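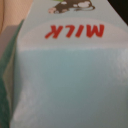

Wrist camera, close view of the milk carton. The printing reads inverted.

Flallgate shared workshop, bench notebook. January, entry 12.
Entered by R. Isaksson. Copy to M. Liapis.

Purpose of the session: to check the wrist camera on the Samuel arm at close range, and to settle the table arrangement for the breakfast task before the Drurley open evening.

The camera bracket was reprinted with a longer neck and fastened with the original screws. Focus remains soft at short distance. The word MILK is legible, and the cow is recognizable, but fine detail is lost. The lens is fixed and cannot be corrected in software. Mr. Liapis has proposed a spacer of 9 mm behind the bracket. This is approved for trial.

The label matcher shall accept the carton in any rotation. The present version, written for the Hastar arm, assumes upright text and must be amended before further runs are recorded.

Exposure was fixed at 980 on the driver scale. Automatic exposure is to remain off, as the black tabletop causes it to drift. Arm speed was limited to 70 percent throughout.
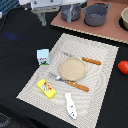
Table arrangement, with the gripper over the far side of the placemat.

The plate, knife and fork are to stay on the woven placemat. The carton is to stand on the black surface off the corner of the mat, and the pots on the board at the back. Positions should be marked with tape on the tabletop only; tape lifts the frayed border of the mat.

The silver blade of the knife gives a strong reflection at certain wrist angles. The fork has not been tested. The yellow box is accepted as a target for the second stage, subject to a check of the finger opening.

Outstanding items:
Fit spacer and repeat the close view (Liapis).
Amend label matcher for rotation (Isaksson).
Replace the cable tie at the elbow joint, which is rubbing.
Confirm with Drurley whether table power will be provided.

Arm parked and supply switched off at 4:40 p.m. Bracket file saved to the shared drive under Samuel, revision C.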